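In defence of the dubbed film

I got into an argument in February, in the bar of the little cinema in Pranstead, and I've been carrying on my side of it in the bath ever since. So you lot can have it instead.

The film was Altberg, which had been showing to a fairly thin house with its English dub rather than subtitles. I liked it a lot. The man next to me at the bar had liked it too, until he remembered that he wasn't supposed to, and then he told me we hadn't really seen it at all. We'd seen a copy with the voices scraped off.

I used to talk like that. I was dreadful about it in my twenties – I once walked out of a friend's living room because she'd put the English track on and wouldn't change it back. (She was doing the ironing. She couldn't read and iron. I was told this through a closed door.)

What changed my mind was watching Gunnlaugsson twice in 2 days, once each way. It runs 161 minutes and most of it is people talking across a big dim farmhouse, all at once, with things going on behind them. With the subtitles I followed every word and missed the brother completely. He's in the back of nearly every family scene, slowly getting angrier, and I had my eyes on the bottom of the screen the whole time. With the dub I lost the sound of the language, which I do mind, and the grandmother had been given a voice like a radio announcer. But I saw the brother! When he finally gets up from the table I knew why.

So you lose something whichever way you go. Subtitles cut a good third of what's said in a fast scene, because there isn't room for it, and people who'd never put up with a trimmed picture don't seem to mind trimmed talk.

I'll admit that bad dubbing is very bad. We all grew up on the sort where three actors did the whole village and every child was plainly a woman of fifty. The old tape of Sarnell I had was like that, with one fellow playing the judge, the thief and, I'm fairly sure, the horse. It was made on the cheap and in a hurry, and it gave the whole business a bad name that it's never shaken off.
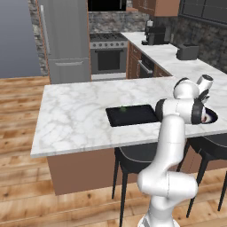

The newer Sarnell dub is another matter. Somebody sat down and rewrote the lines so they fit the mouths and still sounded like things a person might say, and the jokes land in the right places. The thief mumbles. I'd forgotten how much he mumbles in the original, and the old tape had him shouting every word like a man selling fish. My mum, who can't manage small white lettering any more, watched it right through and rang me up to complain about the ending, and you can't ask for more than that from a film.

I'm not saying you should throw your subtitles out. For a quiet film with a famous performance in it I'd still go that way first, and there are voices I wouldn't swap for anything. I'd just like the choice put on the listings and left to us, without the little sigh from the person selling the ticket.

Pranstead is showing Altberg again on 14th June, subtitled this time. I've booked, and I expect he has too.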